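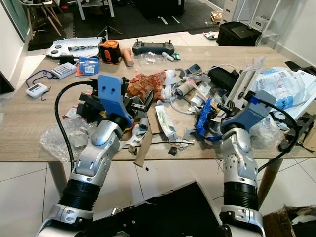
Blog > Days out > Open day at Drellier

Print this post | E-mail this to a friend

I finally got to the Drellier open day on 11th October, and I'm so glad I did! It's on the edge of Berkonberg, a five-minute walk from the station, and they'd had some 300 people through by lunchtime.

The best bit for me was the sorting table – two arms with blue grippers and a great heap of odds and ends to pick from (toothpaste, a snack wrapper, a games-type controller, bits of cardboard). I could have stood there all day. I asked how you'd teach it to pick up a crumpled plastic bag and got a very long answer, most of which I followed.

Tea was in the Royer room, and the cake was lovely. They're doing another one in November – I've put my name down already.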